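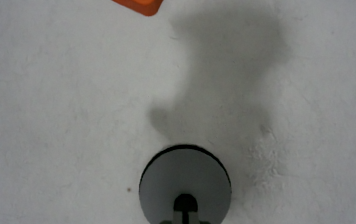 When does the new parking fee at the Pellar Street lot start?
The fee starts in April, and residents with a current sticker will not pay it before 6 p.m.

Present: Ilaria Bellini (chair), Italo Ferri, Aitana Villanueva, Uthai Ruangrit. Absent: Nazareno Ruggiero.

Minutes of the last meeting were approved with one spelling correction.

Stickers. Ferri reported 1,223 stickers issued and 166 applications still open. Most of the open ones lack proof of address. Villanueva will send a second letter by Friday.

Signs. Tavares quoted $1,410 for new signs at both entrances. Ruangrit asked if the old posts could stay. Ferri said the north ones could — the south posts are bent and have to come out. 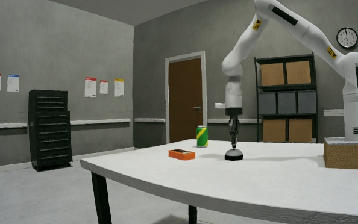
Bellini moved to accept the quote with the south posts included. Seconded by Villanueva. Passed, Ruangrit abstaining.

Loading zone. The bakery asked for 16 more feet along the alley. Discussion was tabled until Ruggiero can attend, as he has the old survey.

Other business. Ruangrit said the lamp by the ticket machine is out again. Ferri to call the city.

Adjourned at 8:40 p.m.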